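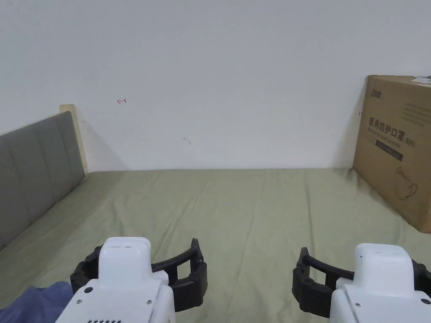
The owner of the Tarkley guest house has been letting rooms for 24 years, and she still makes up every bed herself. When I stopped by on a wet morning she sat me down in the kitchen, poured the coffee and started talking about sleep before I had even found my pen.

"People think it's the mattress," she told me. "Well, sometimes it is! But mostly they come in tired from the drive, they look at their phones until midnight, and then they blame my pillows."

She took the place over from an aunt, back when it had 2 rooms and a leaky porch. There are 8 rooms now, and the porch – she laughed when I asked – still leaks a little on the side facing Requena Street. Her first big purchase was secondhand linens from a hotel in Jiltach that was closing down, and she paid 500 dollars for the lot.

"I was sick about spending that much," she said. "I drove home thinking, what have I done? But I used those sheets for years and years, and the last of them are dust rags now."

Her advice for a guest room at home is simple enough: plain cotton, a window that opens, and a lamp you can reach lying down. October is her favorite month, when the summer crowd has gone and she finally gets a few nights in the back bedroom herself, with the window open.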